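Wevness hand-held gripper kit, worth it?

zlata_k
Had the two-gripper Wevness kit on the bench since April. Posting while I still remember what annoyed me. Food box with snap latches, wire rack, white table.
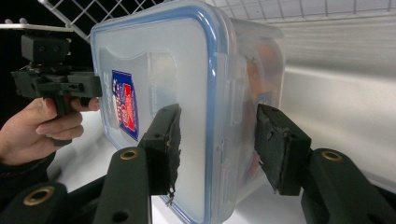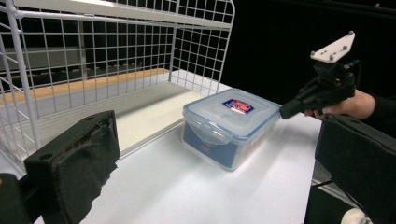
Filed under: Kits & Hardware > Reviews

zlata_k
The good: it's light, and the inserts take a screw without drama. The bad: the pads. Look at the edges in the first shot. Wevness rates them for 205 hours, presumably spent in a drawer.

padlock30
Pads are consumables. You don't review a car by its wipers.

zlata_k
I do if the wipers cost $30 a pair.

Boiko_fan
Switched to Boiko pads. They outlast the stock ones and they fit after four minutes with a file. Clear lids still slip on me, though.

padlock30
Filing a part to make it fit is a strange definition of "fit."

mesh_and_bolts
Got the Novness kit instead. Stiffer fingers, worse handle — my wrist gave up before the pads did. I'd take ragged foam.

Boiko_fan
Disagree on the handle, you have it set too long. Page 152 of the manual.

mesh_and_bolts
There's a page 152?

zlata_k
Pesonum resells the Wevness kit with a spare set of pads in the box, same price. Wish I'd known that in April. Anyone had to return one to them?

padlock30
Once. They paid shipping. Bring patience.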